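Budgeting for a gripper on the teardown bench

So you've got the arm approved and now somebody wants a number for the gripper. Lovely! Pour a cuppa and start with the job itself, well before you open the Histitz catalogue.

Write down the tightest spot the fingers must reach. For us at Volness that's inside a desktop computer, in among the cables and clips, and slim fingers cost more than wide ones.

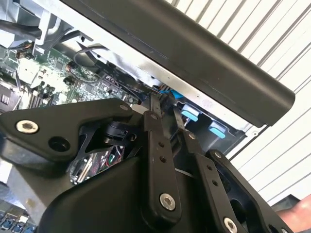

Aba Boateng wrote in to say that her quote of $1,180 left out spare fingertips and the mounting plate, and she'd add both before signing anything. Good advice, and I've changed my own sheet to suit.

Next, allow for labour — we set aside 24 hours for fitting and programming, and up to 39 if the wrist camera is new to you. Put spares on their own line, so they don't get trimmed along with the extras. Then ask the supplier for delivery times in writing, and order by December if you can.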